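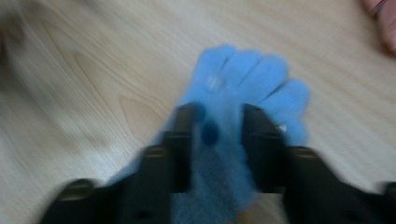
Jiahui Long asked whether a ticket to the afternoon listening session also covers the evening concert. It does not. The two parts of the Wostel tribute night are ticketed separately, and the answers below apply to both unless stated otherwise.

Last updated August 2019

General

What is the program?
The listening session plays the first Ernosus album in full from the original tapes, followed by a panel. The evening concert has two sets with a 20-minute break. Set one is the early material in recorded order. Set two is performed by guests.

Who is on the panel?
Cuiping Zheng, Shengli Liao and Hanna Maksymiv. Chenxi Lü moderates. The panel takes written questions only. Cards are handed out at the door and collected before side two.

Will the remaining members of Ernosus perform?
Two of them are confirmed for set two. The guest list is not published in advance and box office staff do not have a copy.

Tickets

How many seats are there?
The main hall holds 2,000 for the concert. The listening session is in the Shi Room, which holds 242. Seats in the Shi Room are not numbered.

What do tickets cost?
Concert seats are $37 in all sections, fees included. The listening session is free but requires a ticket.

I bought a ticket for the March date. Is it still valid?
Yes. Tickets for the postponed March concert are valid without exchange. The barcode has not changed. If your section was moved because of the larger stage, you received an email with a new row and seat.

Can I get a refund?
Refunds are issued up to seven days before the concert, to the card used for purchase. After that, tickets can be transferred to another name through your account but not refunded.

Are tickets sold at the door?
Nearly 500 concert seats are held back for door sale. The box office opens at 4 p.m. Limit two per person. Card payment only.

On the night

When should I arrive?
Doors to the main hall open one hour before the first set. Latecomers are admitted between songs during set one and at the break.

Can I record?
Phones may be used for still photos without flash. Video and audio recording are not allowed in the Shi Room, including during the panel.

How loud is the concert?
Levels are monitored at the mixing desk. Free earplugs are available at both coat checks.

Is there step-free access?
Yes, from the side entrance to both rooms. Wheelchair and companion seats are booked by phone. Captions are shown on a screen to the left of the stage for spoken sections only.

Will a recording be released?
The concert is being recorded on multitrack. No release date has been set.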